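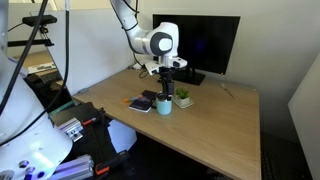 Desk with tumbler and succulent

From: Keegan Girard
To: zomen-list
Subject: Re: Vurlow season 3, episode order and run times

Jirayu Intarasuk wrote:
> The streaming version of season 3 lists "Gerness" as episode 5 and
> the finale as episode 6. My broadcast recordings have them with a
> different episode in between. Which order should the guide use?
> Also, is the cold open on "Gerness" missing for anyone else?

Use broadcast order. The guide has followed it since season 1, and the production codes agree with your recordings. I would add the streaming number in parentheses after each title.

The cold open is missing on streaming. I compared both copies last night. The broadcast copy runs roughly 30 seconds longer, all of it before the titles. The scene is the phone call with Nwosu, which the finale refers to twice, so the entry should mention the cut. The end credits are the same in both - the guest cast is listed in full and needs no change.

I have not checked the April repeat. If anyone still has a recording, please post the run time without ads and say whether the phone call is there.

Jirayu, can you send me the production code for the episode in between? My copy of that one starts after the title card.

Keegan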